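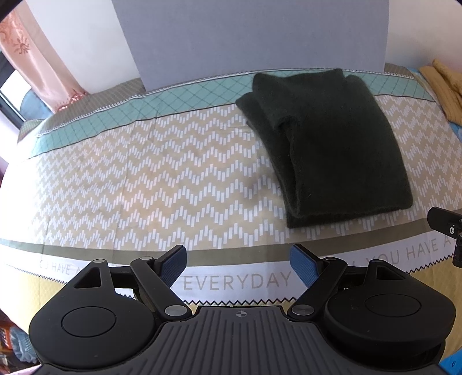 Idrisa Kirui wrote in to say that the joint statement is the last thing to read after a leader's visit abroad, and that starting with it, as the first version of this page told people to, means taking both governments' word for what mattered. I have changed the order of the steps. The joint statement now comes third.

How to read a joint statement after a state visit

You need the statement itself, the one from the previous visit between the same two countries, and a note from each side. Allow an evening. Most foreign ministries keep old statements on their websites, though the search pages are poor and you may do better by typing the two country names and the year into an ordinary search engine.

Step 1. Write down what each side wanted

Do this before reading anything official that came out of the visit. Go back to the newspapers of the week before in both countries. If you can't read one of the languages, machine translation is good enough for this. Keep it under 300 words for the pair. Put the wants in two columns and leave a third column blank.

Step 2. Read the two separate readouts

A readout is the short note each government puts out after a meeting. They are written separately, often within hours, and they rarely match. Mark any subject that turns up in one and is missing from the other. Human rights, prisoners and debt are the usual ones. Check the time each note was published as well. The later one has sometimes been written to answer the first.

Step 3. Read the joint statement once without marking it

Then read it again and underline the verbs. "Agreed", "decided" and "will" are commitments. "Welcomed", "noted" and "discussed" commit no one to anything. "Reaffirmed" means the line is carried over from an earlier text, so look up the earlier text and see whether the wording has been trimmed.

Step 4. Compare it with the last one

Put the two side by side. In the Brastisia set I use for practice, the older statement runs to 486 words and the newer one is well over twice that, but the paragraph on fishing rights has gone. The growth is nearly all about investment. The border treaty of 1858 is mentioned in both, in the same sentence, with "remains the basis" changed to "remains a basis". That one letter kept the opposition papers busy until January.

Step 5. Look for money and dates

A sum with no date attached is a hope. A date with no sum is usually a meeting. If a company is named, as Unnithan was in the Brastisia text for the Zornthorpe rail link, find out whether there is a signed contract or a memorandum of understanding. A memorandum can normally be dropped without penalty.

Step 6. Fill in the third column

Go back to your two lists from step 1 and write what each side got. Leave a gap where you don't know. Plenty of visits end with most of the column empty, and security matters in particular may not be published at all.

Step 7. Check again later

Parliamentary questions are the best source for this. Search the record for the name of the visiting leader and for any place named in the statement. I found the Rukum port clause had lapsed from a written answer of fewer than 200 words.

Common mistakes

Counting handshakes and flags. Seating and ceremony are set by protocol offices and mostly follow the rank of the visit.

Quoting a press conference as if it were the statement. Leaders say looser things on their feet, and officials often correct them the next day.

Using a translated version only. If the statement says both language versions are equally valid, compare at least the verbs you underlined.

Page last changed 2024-06-06. The practice set has the two readouts as well as both statements.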